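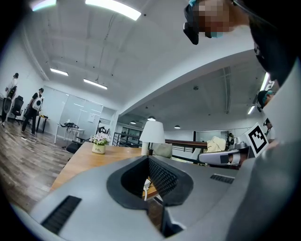
Long ceiling lights, up among the beams and conduits

Print this page
E-mail this page to a friend

Onholm Long Ceiling Light
Item 1741
$336 each, hanging kit included

I've been selling lights at Kinthorpe for a good while now, and the Onholm is the one I end up talking about the most, mostly with people who have moved into an office with an unfinished ceiling and don't know what to do with it. You know the type: beams, pipes, conduit going every which way, all painted white and left out in the open. I love those ceilings! They do make it hard to pick a light, though. A fancy pendant gets lost up there, and the old drop-in panels have nothing to drop into.

The Onholm is a plain long rectangle that gives an even, bright light and goes along with the straight lines that are already overhead. You can hang one by itself over a big table or put a few in a row down one side of the room. My favorite way to do it is a mix - a row along a wall, then one or two more over the middle where people get together. It doesn't have to be a perfect grid. With an open ceiling you're going to be dodging a beam somewhere anyway, so I'd move the light a little and not lose sleep over it.

What it's like to work under

I have these over my own packing bench and my desk, and what I noticed first was that I quit turning on the desk lamp. The light spreads out nicely over a tabletop. If you have light wood tables it looks especially good, since the wood bounces some of it back up and the whole room feels bigger. Dark tops are fine too, you just won't get as much of that.

There's a little glare if you lean back in your chair and stare right up into it (I do this when I'm on the phone). If that would bug you, ask me for the Clerine cover when you order. It's a frosted snap-on piece that softens the light quite a bit. It does take away some brightness, so I wouldn't put it on every light in the room. Over the couch or the reading corner, sure. Over the workbench, I'd leave it off.

Hanging it

Each light comes with 15 feet of thin cable, which is plenty for most rooms, and you trim off whatever you don't use. Please measure twice before you cut! I sell extra cable, but it hurts to buy it when you had enough to start with.

You can mount it tight to the ceiling or drop it down on the cables. If your beams stick down a long way, drop the light until it's level with the bottom of the beams or a bit lower. Tuck it up between them and you'll get big shadows on both sides. I learned that one in my own shop and had to take two of them back down.

The wiring should be done by an electrician. The power lead can run along your existing conduit, and most electricians will have it tidy in no time once they see what's up there. It's a two-person lift, so have a helper on the other ladder.

Dimming

It dims, but please use a dimmer that's meant for LED lights. The old knob on your wall might work and it might also make everything buzz. I've had good luck pairing it with the Seyoum wall dimmer, item 1612, and I keep plenty of those on the shelf. One Seyoum will run a whole row. For a bigger room I'd put the wall row on one dimmer and the middle lights on another, so you can bring down half the room for a slide show and still see your notes.

Cleaning

Dry cloth, twice a year. If something sticky gets on it (don't ask me how, but it happened over our coffee counter), use a damp cloth with a drop of dish soap, with the power off, and let it dry all the way before you switch it back on.

Ordering

Lights ship from Kinthorpe in long boxes, so somebody will need to be there to take the delivery. Check the corners of the box before you sign. I order more from Onholm every October, and by the end of summer I sometimes run low, so if you need a bunch for one room, send me a note first and I'll set them aside for you. A rough sketch of the room with the ceiling height on it helps me a lot - back of an envelope is fine!

Print this page
E-mail this page to a friend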